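Home Storage Hand tools Workbench Sale Contact

Treloar Six-Cell Tool Tray, Green

If your pliers always seem to end up underneath everything else, we think you'll be rather fond of this one. It's a good bright green plastic tray that sits on the bench, with walls tall enough to keep small tools where you put them (well, where you meant to put them!).

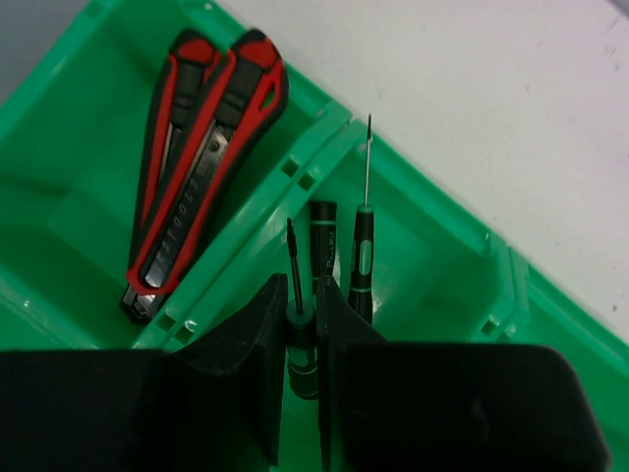 Two snap-off knives sharing a compartment.

There are six cells, in two rows of three, and we like to keep the knives together, give the pliers a cell to themselves and let the odds and ends settle wherever suits. A wipe with a damp cloth does for cleaning. Returns are welcome within 60 days.
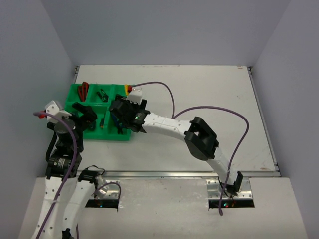 Coralie Whitcombe: Bought 2 in October, one for the shed and one for the kitchen drawer bits, and I'd happily have a third if you ever do it in blue.

Contact Treloar, Osdale | Back to top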